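4. Setting Up Arrival Counts and City Rankings

This section covers the first-time set-up of the arrivals module in Bestis Visitor Desk. Complete section 3 (user accounts and time zone) before you begin. You will need an administrator login and the city list supplied with your license.

4.1 Load the city list

1. Sign in and open Administration > Reference Data > Cities.
2. Select Import, then choose the file named cities_base.csv.
3. Leave the separator set to comma. Files saved with semicolons load as a single column and are rejected.
4. Select Check File. The check reports the number of rows read and the number accepted. For the standard list, both figures must read 3,051.
5. Select Commit.

Note: The standard list holds one row per city and country pair. Cities that share a name are told apart by the country code in column B. Do not edit column B by hand.

Caution: Commit replaces the whole list. Any cities you have added locally are removed. Export them first from Administration > Reference Data > Local Additions.

4.2 Define an arrival

The module counts an arrival only when all the conditions set on this screen are met. The same conditions apply to every city in a ranking.

1. Open Arrivals > Definitions and select New.
2. Enter a name of up to 40 characters.
3. Under Minimum Stay, enter the number of nights. The default is 1. A value of 0 admits day visitors.
4. Under Maximum Stay, enter the number of months. The default is 12.
5. Under Purpose, tick the purposes to be counted. Leave Transit unticked unless your source separates airport transit from overnight stops.
6. Under Origin, select International, Domestic, or Both.
7. Select Save. The definition is given a version number, starting at 1.

Note: A definition that has been used in a published ranking cannot be changed. Use Copy to make a new one. The copy keeps a link to the earlier version, and the link is printed in the ranking footer.

4.3 Connect a data source

Each city must have at least one source. Where a city has two or more, set the order of use.

1. Open Arrivals > Sources.
2. Find the city and select Add Source.
3. Choose the type: Border Record, Lodging Return, or Survey.
4. Enter the path or address of the feed. For feeds delivered through the Brakico gateway, enter the gateway code in place of the path.
5. Set Timeout to 600 seconds. Shorter values cause large monthly files to fail part way through.
6. Select Test. A green mark shows that the feed was reached. It does not show that the contents are valid.
7. Repeat for each source, then drag the sources into order. The module uses the first source that holds data for the period.

Caution: Do not mix Border Record and Lodging Return sources for the same city within one year. The first counts people at the point of entry; the second counts guests checked in, and a traveler who changes hotels can be counted twice.

If the test fails with error 796, the gateway code is valid but has not been assigned to your site. Contact the gateway operator and quote your site number.

4.4 Set the reporting period

1. Open Arrivals > Periods.
2. Choose Calendar Year or Custom.
3. For Custom, select a start month. A period that starts in July is labeled with both years.
4. Set Late Data to Hold or Estimate.
 Hold: the city is left out of the ranking until its data is complete.
 Estimate: missing months are filled from the same months of the prior year, and the city is marked with the letter E.
5. Select Save.

4.5 Build a test ranking

Run a test ranking before publishing. The sample site, Flitthorpe, is installed with the product and can be used without a live feed.

1. Open Rankings > New and select the Flitthorpe sample.
2. Select a definition and a period.
3. Set Length to 200. Longer tables can be built but do not print on standard report pages.
4. Set Ties to Shared Rank or Prior Year Order.
5. Select Build. Progress is shown at the foot of the screen.
6. When the build ends, open the Exceptions tab and clear each entry.

4.6 Attach cover art and city pictures
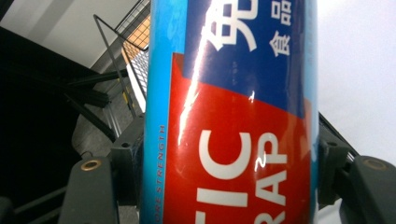
Picture slots accept JPG and PNG files only, and each slot crops to its own shape when the report is built. Open Rankings > Layout, select a slot, and choose Upload. The crop preview must be checked for any picture that contains lettering. On a can label where the words run sideways up a narrow sky-blue strip, for instance, "ORE STRENGTH" is all that can be read of the phrase, and a tighter crop would shorten it further. Strong reds and royal blues should also be checked in print preview when the Petridis color theme is in use, as that theme prints table headings in similar shades. To remove a picture, select the slot and choose Clear.

Note: Alternate text is required for each filled slot. The report will not publish while any alternate text field is blank.

4.7 Publish

1. Open the ranking and select Publish.
2. Confirm the definition version shown in the footer.
3. Choose Internal or Public.
4. Select Confirm.

Caution: A public ranking can be withdrawn but not deleted. Withdrawn rankings remain in the archive under their original number.

For scheduled publishing, see section 5.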